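Last updated: March
Reading time: 2 min

Up at six. Started again on the Kirar reed organ before breakfast. The exhauster on the treble side still leaks. With the reservoir pulled fully open and all stops in, it closed in 21 seconds. I want twice that before I put the action back.

Measured both feeder boards again. The left one is 306 mm on the long side and the right one is 278, so they were never a matched pair. Valter Nygård thinks the right one came out of a smaller instrument during the Bråten repair. That would explain the extra screw holes, which somebody filled with putty and painted over. I have drawn each one separately and labelled the templates L and R in pencil.

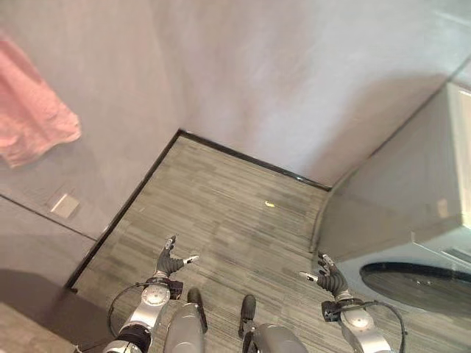 Pink towel, grey carpet tiles.

Spent the rest of the morning on glue. Hide glue for all the cloth-to-wood joints, as before. The old cloth on the left feeder came away with a damp rag and a palette knife in under an hour. The right side had been patched with contact cement, and that had to be scraped. Lost a sliver of spruce at the hinge corner, which I glued back and clamped. Three of the valve leathers have gone hard and curl at the free end. I will replace the full set, as mixed leathers seat at different pressures and the pumping gets uneven.

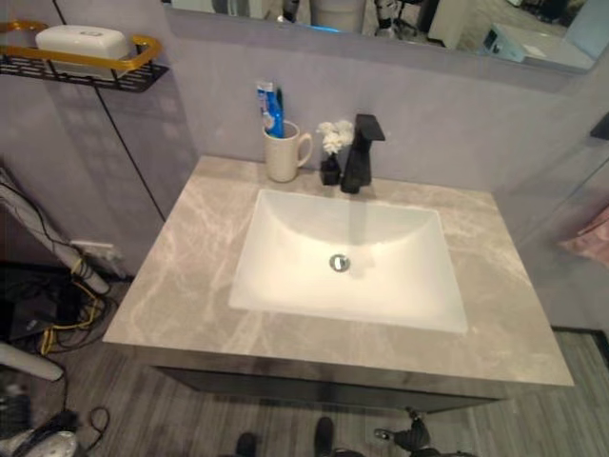
White flowers beside the black tap.

Reeds after lunch. Cleaned the bottom octave of the eight-foot rank with a soft brush, dry. The low F sharp speaks late but is in tune, so I have left the tongue alone. I suspect dirt in the cell — will check with a torch when the pan is off.

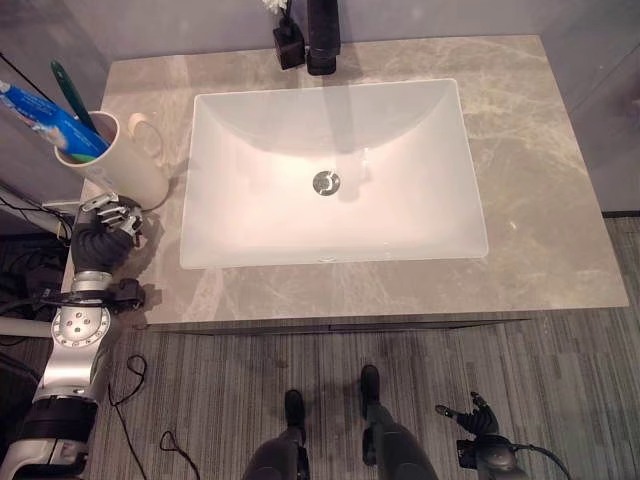 Wrote to the supplier in Holtville about rubberized cloth. Their standard weight is too stiff for a feeder this narrow, and I asked if they stock the lighter grade by the metre. Rernley has it but only sells whole rolls. If neither works out, the organ will not be playing until 2027 at the rate I am going. 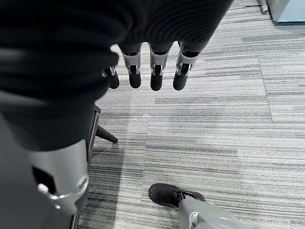 Bellows cloth has to fold at the same line thousands of times without cracking. Ordinary fabrics crease in their own ways. The dark charcoal one in the photo is soft and a little wrinkled, with faint ribbing where the light catches it, and the colour would suit the case. I would not expect plain cloth to hold air, though. It might do for the grille behind the fretwork, where the old red silk is in shreds.

Valter phoned at four. He has a spare set of pedal straps, wrong width but usable if trimmed. Clamps stay on overnight. Tomorrow: cut the L template in card, test the fold, order leather.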